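Skonel shelf-picking policy, reviewed by Ward Hendriks

Skonel trains on 300 demonstrations and claims to handle mixed grocery facings without a product database. I ran the released weights for 900 picks on a two-bay metal rack stocked with boxed snacks.

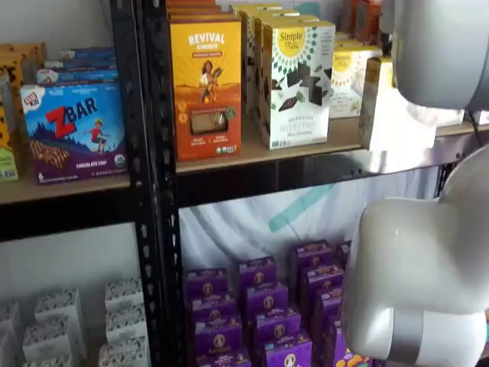 Upright cartons at the front of a row gave little trouble. Boxes stacked flat were worse - the grasp planner kept proposing the short edge and timing out. Fine-tuning with 200 extra demonstrations helped there, but slowed the approach near the uprights. Hegarty remains the better baseline for dense rows.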